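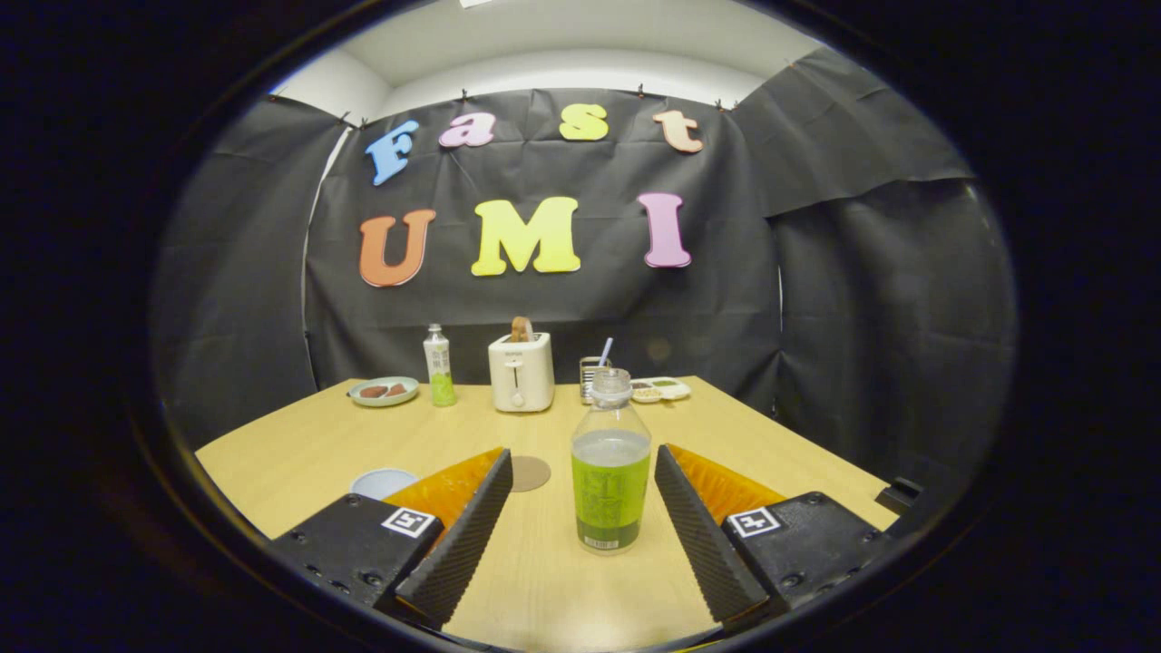

Thursday, gone ten at night

Went to the Skimine talk at Silolstead library after all. Dennis Penrose had been on at me for a fortnight and I ran out of excuses. He says it has changed his mornings. He has been taking it for 19 days and his mornings look the same to me, except that he now rings me during them.

Skimine is a powder made from a pond weed and you stir it into water. A tub costs £20 and lasts a month if you keep to the level scoop, which Dennis doesn't. The speaker was a young man in a very clean shirt who told us we were all tired. I wasn't, until he said it. He then asked us to put a hand up if we ever woke in the night, and in a room where half of us are past 70 he got the result he was after.

He had a graph with a line that went up nicely but nothing written along the side. I asked what was being measured and he said "vitality". I asked in what units. Dennis looked at his shoes. The young man said it was a very good question and moved on to the next slide, a lake.

There was a study too. 351 people took the stuff and most of them reported feeling better. I asked whether anyone had been given plain water and told it was Skimine, and he said that wouldn't have been fair on them. I wrote that down on the back of my bus ticket to be sure I had it right.

Mrs Quaye bought two tubs. She is nobody's fool and used to do the wages at the dairy, so I was surprised. On the way out she said her sister swears by it. Her sister also swore by the copper bracelet, and before that by vinegar – I remember the vinegar, the whole bus remembered it.

Dennis gave me a spoonful in a twist of paper to try at home. I had it after tea in half a glass of water. Tastes like the inside of a flower vase. I was told to expect a lightness behind the eyes. So far I have wind.

What nags at me is that I can't say he's wrong. Dennis does seem cheerier. But he started walking to Clustby and back the same week, and he's given up the late whisky, and his daughter has been over twice. If I did all that I expect I'd feel the benefit of anything, gravy included. I put this to him at the bus stop and he said I was a hard man to help.

Perhaps I am. I've said I'll do the walk with him on his next one, weather allowing, and he can have his powder first and I'll have my toast.

Must ring the surgery about the other knee. Bins out. Find the receipt for the kettle, it's clicking off early again.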